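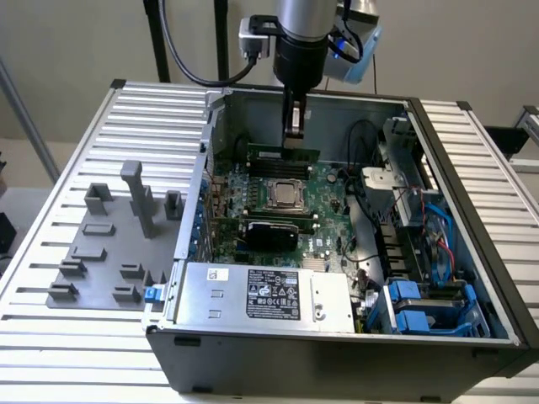
4. Storage, Sorting, and the Decision to Upgrade

4.1 Intake at the three depots

Office computers reached the reuse program through depots in Riltitz, Kalstead, and Brovdale. All three used the same intake form, but they did not fill it out the same way. Riltitz entered a machine on the day it arrived. Kalstead entered machines when a pallet was full, so the intake date on a Kalstead form is the date of the last item on the pallet. Brovdale used the date on the donor's letter. We corrected the Brovdale dates against the gate log where the log could be read and dropped the entry where it could not.

The difference matters for any measure of time in storage. Under the program rules, a desktop that had not been assigned to a school, library, or household within 90 days was released for material recovery. A machine entered late had more real time on the shelf than its form shows. Kalstead therefore looks faster than it was, and the release rates for that depot in Table 3 should be read with this in mind.

Laptops, monitors, and printers went through a separate channel and are not covered in this section. Small form factor desktops are covered, but we report them apart from full-size towers. Few of them had a free memory slot, and the upgrade decision discussed below hardly applied to them.

4.2 What staff looked at first

Interviews with depot staff suggest that the first sort was made on the outside of the case. Yellowed plastic, missing front covers, and donor stickers that would not peel all counted against a machine. Age was judged from the style of the case more often than from the serial plate. Staff at Brovdale described this as a matter of space, as the receiving area there filled up in August, when offices in the region moved, and stayed full until the fall school orders went out.

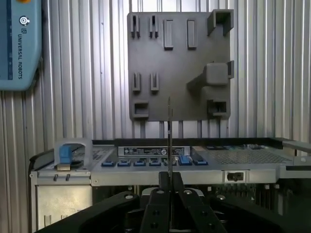

Appearance was a poor guide to whether a machine could be put back to use. Among towers set aside at the first sort and later tested for this study, 60 percent started normally and passed the basic disk check. The most common shortfall in this group was too little memory for the operating system that schools had asked for. The second was a missing drive, which donors often removed for privacy reasons before handing the machine over. Neither can be seen with the case closed, and neither is expensive to put right when parts are on hand.

Parts were often on hand. Each depot kept memory taken from machines that had already been released, but the stock was not listed anywhere outside the depot that held it. In several cases a tower was released at one site for lack of a module type that another site had in a drawer. The transport van ran between Riltitz and Kalstead every week and could have carried the parts at no added cost. Brovdale was served only on request.

4.3 Cost of opening the case

The program's handbook treats opening a computer as a repair, and repairs needed a work order. Staff told us that the work order took longer than the work. We think the handbook draws the line in the wrong place, at least for full-size towers. Much depends on how quickly the board can be reached, and this varies by case design. Some of the older models in our sample had a wraparound cover held by screws on the back, and the drive cage had to come out before the slots were clear. Others had a single side panel and needed nothing more.
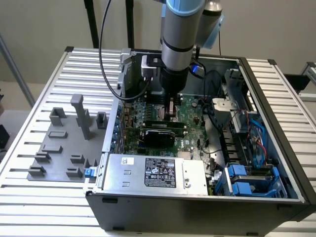
Access time was recorded from the moment a machine was placed on the work surface until the memory slots could be reached by hand. We left out cable removal and cleaning, which depended more on the donor's office than on the machine. Towers with a removable side panel did best on this measure. Once such a case is laid on its side with the panel off, as in Figure 3, the motherboard lies open in the central area and can be worked on from directly above. We set the limit for "easy access" at two minutes, and side-panel towers nearly always fell under it. Wraparound cases rarely did.

Access time also explains part of the difference among depots. Riltitz took most of its machines from a single insurance office and a school district, both of which had bought side-panel towers. Kalstead received a mixed stream from small businesses. When the two depots are compared on side-panel towers alone, the gap in upgrade rates narrows but does not close. Staff experience may account for the rest, although our interview group was too small to test this.

4.4 A simpler rule

We propose that full-size towers with a removable side panel be opened at intake without a work order, and that the installed memory be written on the intake form. Machines short only of memory would then be held for a further 30 days while the other depots are asked for parts. Storage costs for this extra period are estimated in Section 5, using the shelf rates paid at Kalstead.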